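Notes from the Feramari Group: Teaching an Arm When to Let Go of a Lid

Many of you wrote back after the August letter asking how the lid work was coming along, and I'm happy to say there's finally something to tell. It's a modest result, and I'll try not to oversell it, but we have been living with shoeboxes for a good while now and I think you'll forgive me for being a little fond of them.

If you're new to the list, the question goes like this. A robot arm can be taught to pick up a lid fairly quickly. Putting it back on is where things go sideways, because a cardboard lid is only a hair bigger than the box it fits over, it bends when you squeeze it, and it likes to catch on one corner while the other three slide down nicely. A person feels the catch and gives it a nudge. Our policies, up until this summer, would feel nothing of the kind. They'd follow the path they had learned, open the fingers on schedule, and leave the lid perched there like a badly worn hat.

Golshifteh Salehi had been saying since spring that we were asking the policy the wrong thing. We trained it to predict the next motion and only the next motion, and trusted that knowing how far along it was would come for free. Her idea was to have the network answer a second, much plainer question at every step: how much of the lid's rim is seated on the box right now? The answer is a single number between zero and one, and the fingers aren't allowed to open until that number has stayed high for a short stretch. She calls the whole thing Treloar, after a street she used to live on, and the name has stuck.

What makes it cheap is that the number hardly needs any labeling by hand. We mark two moments in each demonstration, the moment the lid first touches and the moment it's fully down, and a small script fills in the rest. Golshifteh labeled 136 demonstrations in one long afternoon, with a pot of tea and (I'm told) a great deal of muttering.

We also decided to leave the backgrounds alone. Our older recordings were all made against a gray sheet, and the policies that came out of them were hopeless the minute the sheet came down. So the new work goes on at ordinary desks, with lit monitors and a houseplant and cables and whatever else lives there, and it's up to the network to learn that a timeline glowing behind the box has nothing to do with the lid. A bright pink box with a white logo on the lid turns out to be a good test, too, because the network would dearly love to latch onto the logo and ignore the rim.

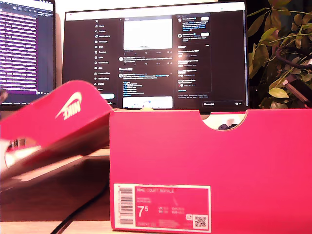

With the lid sitting on the box: 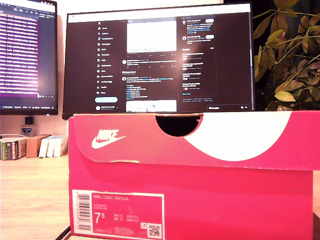

What we measured

We ran the old policy and the new one on the same set of boxes, 69 closing attempts each, with the box turned a little between attempts. We used 6 kinds of box altogether, and three of them had never appeared in training. I won't give you a big table, since the write-up is still going back and forth with our friends at Grikevley and they've asked, very reasonably, that we hold the full numbers until everyone has checked them. What I can say is that the perched-lid failure, the one that drove us all up the wall, became rare on the familiar boxes and noticeably less common on the new ones.

The failures that are left are interesting ones. Sometimes the policy waits too long: the lid is on, any of us would say it's on, and the arm keeps patting at it because the number won't settle. We see this most with glossy cardboard, where glare eats up the edge of the rim, and also with finger notches, which look to the network a lot like a gap. Golshifteh thinks a handful of extra demonstrations would cure the notch trouble. I'm less sure about the glare – I suspect we need a second viewpoint – and we have a friendly bet going.

What's next

Stistlow, our slower and heavier arm, gets its turn next, with the same network and no retraining at first, just to see what carries over. After that we'd like to try hinged boxes and the sort of tin that cookies come in.

If you have odd boxes at home with lids that fit too tightly, please send them our way. Empty is fine, and dented is even better.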